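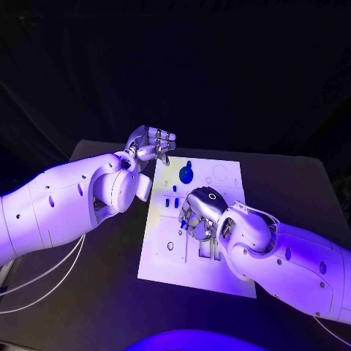

Durkon Peg and Plate Board, White
Sold by Caltatach Workshop Supply
Item 3884
Price: $94.00 plus GST
Availability: in stock, ships from our own shelves

The Durkon board is a flat white rectangle with things on it that fit into other things. We have sold a great many products with longer descriptions and shorter working lives.

It was drawn up by Myrto Tzanetos, who spent years teaching hand therapy students and got tired of boards painted like a carnival ride. Hers is white. The plates are white. The pegs are blue so that you can find them again when they roll under the radiator, and they will roll under the radiator. There are no smiling animals anywhere on the product. We have had a letter about this and we stand by our position.

People buy it for dexterity practice, for assembly exercises, for comparing one way of doing a fiddly job against another, and in one case for a staff Christmas party in December that we gather went on rather late. It suits any bench where somebody needs to put a small part into a hole and have it be the right hole.

What's on the board

Raised square plates stand proud of the surface, so a peg has a proper edge to be lined up against. The openings vary in outline, which stops anyone getting through the whole thing on muscle memory. A round blue knob goes near one end. It's a good knob. Kosmas Kouris in our warehouse has been asked to stop fiddling with the display model.

The small blue pegs are the part customers ring us about. They're meant to be a snug fit. If yours goes in at an angle, it isn't in.

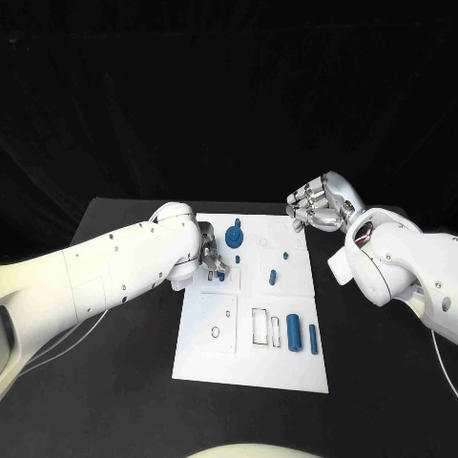 Durkon board laid lengthwise on a black tabletop, small blue peg at the upper-left plate.

Using it

Put the board down flat with the long side facing you. Pegs go in a dish or a saucer, anything with a lip. Start with one plate and stay on it until it's dull, then move to the next. Two-handed work is harder than it sounds, and we suggest leaving it for the second session, when everyone has stopped saying how easy it looks.

Rotating the board a little between rounds makes a surprising difference. Junhao Xu, who runs the bench program at Brilen, turns his a few degrees whenever he thinks people are getting cocky. He orders a fresh set of pegs from us every so often and never says where the old ones went.

Choosing a surface

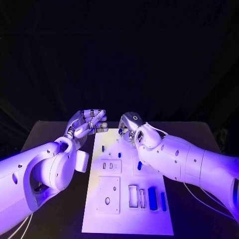
Glare is the usual complaint with any white board, and it's nearly always the room's fault. A shiny benchtop under a bright window will throw light straight up into your eyes, and then the outlines are hard to pick out no matter who made them. Plain and dark behind, plain and quiet underneath is our advice. A black curtain hung in folds beyond a gray table does the first half of the job very cheaply, even with violet-blue light all over everything, and it hides the filing cabinets as well. Avoid patterned tablecloths. Vasiliki Zervas in our returns department once spent an afternoon hunting for a peg on a gingham one and has asked that we mention it.

If you'd like a better base, the Urbańczyk bench mat (sold separately) has a matte finish and keeps the board from creeping toward the edge.

Care

Wipe with a damp cloth and dry it. Mild dish soap is fine for fingerprints. No solvents, no abrasive pads, no dishwasher, however much you trust your dishwasher. Scuffs on the white surface are cosmetic and we'd ask you to think of them as experience.

Store it flat. A board left leaning against a wall behind a door will be found by the door.

Spares and extras

Blue pegs, replacement set: $22.00
Urbańczyk bench mat, gray: see separate listing
Knob: not sold on its own, please stop asking

Warranty and returns

The board is covered for 2 years against faults in manufacture. Lost pegs are not a fault in manufacture. Returns are accepted in original packaging with everything you were sent, and Vasiliki does check.

Customer comments

"Colour is exactly as advertised, meaning there isn't much of it. Very happy." Achilleas Lazaridis, Apr 18, 2019

"Bought it for the clinic. My kids have since taken over the spare one at home and will not be reasoned with. Could the box be easier to open?"

Reply from Caltatach: We've looked into the box. It was designed by somebody else and we've passed your remarks along to them, lightly edited.

Questions about bulk orders or school pricing can go to the front desk. Please have the item number handy.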